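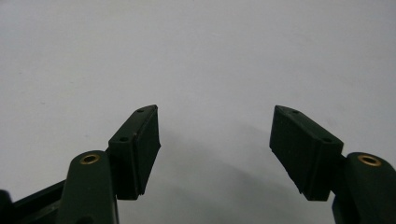
What finish is used on the Mornside benchtops?
A matte off-white, wiped down with a damp microfibre cloth and neutral detergent. Abrasive pads will polish the surface and change its colour under raking light.

Mornside fit-out, surfaces gallery

Benchtops are 700 mm deep, supplied by Skomham in 2,000 mm lengths. Joins were filled and sanded by Ilton. Faint specks are within tolerance. Touch-up kits are stored in drawer 6.

Page maintained by Ngô. Last revised in October.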